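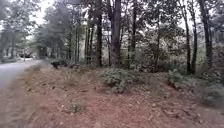
Trurnance Vosel Property Exposure Module

Vosel is a rating and exposure module for carriers writing homeowner and small commercial property business. It reads policy records from the administration system, assigns each insured location to a rating territory, and returns a technical premium with the component loads shown separately.

Location handling
Addresses are matched to parcel level where the county file allows it. Records that fail parcel matching fall back to street segment, then to ZIP code. The match level is stored with the result and can be used as a referral rule.

Peril loads
Wind, hail, wildfire, and non-weather water are priced independently. Each load can be switched off by state — the base rate is not recalculated when this is done.

Specifications
Rating variables: 26
Territories in standard file: 1,238
Maximum locations per batch: 500
Input: CSV, fixed-width, XML
Output: CSV, XML, PDF worksheet

Licensing
Sold per state, on an annual term beginning in November. Installation at the Clesville data center is included. On-site installation is quoted separately. The Guimarães reinsurance export is an optional add-on and requires release 4 or later.

Specifications last revised 25 October 2019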